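Sewing room grant: spring progress report

We're a bit past the halfway mark on the Sotomayor Fund grant, and there is a lot to tell you! The after-school sewing room at Lotdale Elementary opened in April and it has been full ever since. Your $4000 covered the machines, the cutting mats and nearly all of the thread, and we still have $400 set aside for needles and repairs.

We bought 12 machines, all the same model, so a child who learns to thread one can sit down at any of them. That was the best decision we made. The ironing station took longer than planned — the first outlet we wanted to use kept tripping, and the district had to send an electrician. It has worked fine from the day he left.

Fabric is the happy surprise. We asked families for leftovers and got more cotton than we could shelve, plus a whole bolt of yellow corduroy that the fourth graders fought over (politely). The quilt shop in Clallness gives us its end-of-roll pieces every month now, and we drive over to pick them up.

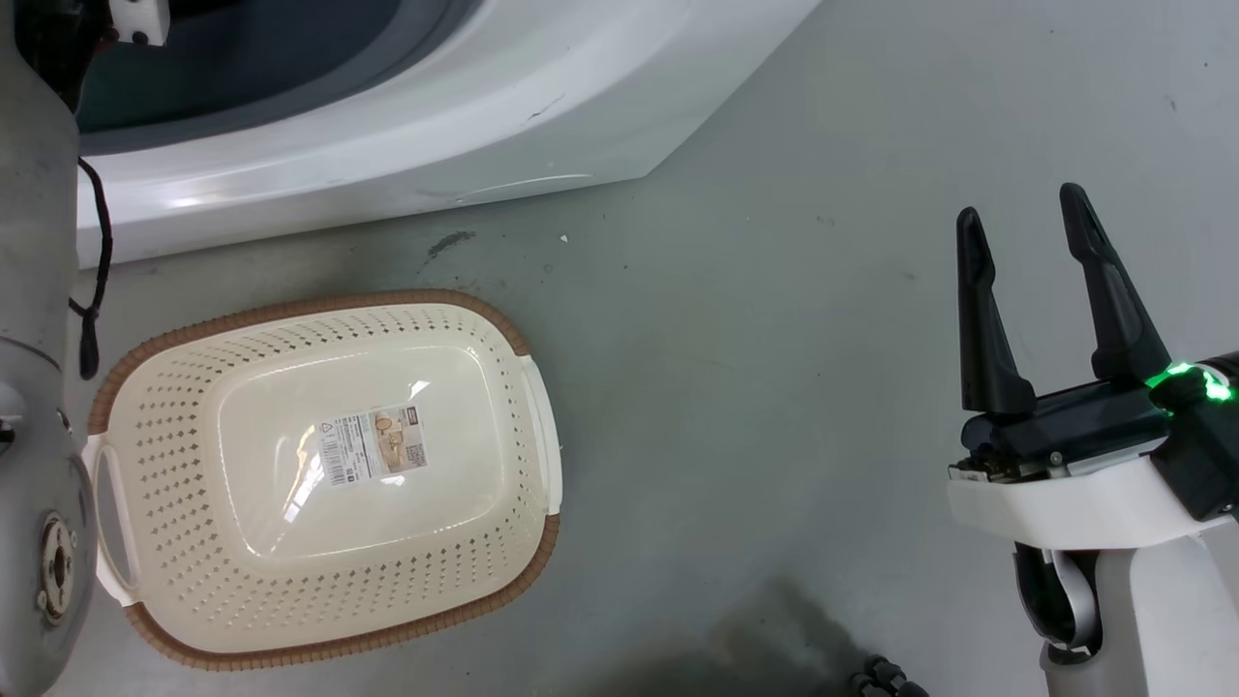 Supplies and Storage

Storage is where we changed the plan. The budget had a line for a tall cabinet, but once we measured the room it would have blocked the window, so we moved that money to open bins and low shelves. Kids can reach their own projects and put them back without asking. Scraps too small for a pillow go to the kindergarten for collage.

What the kids have made so far: drawstring bags, pincushions, pillowcases, and some very brave pajama pants. We started everyone on straight seams on paper with no thread, and I'd do it that way again. Zippers were too much for the younger group and we've pushed them to the fall.

Still to do are 3 things from the original proposal. The Brulent pattern sets are on back order. The family sewing night is waiting on a free evening in the cafeteria. And the mending table, where anyone at school can bring a torn coat or a backpack with a bad strap, needs a sign-up sheet and a bit of courage from our fifth graders, who will run it. I can't wait to see that one going!

Receipts are attached to the paper copy of this report.

Share this 6 | 2 Comments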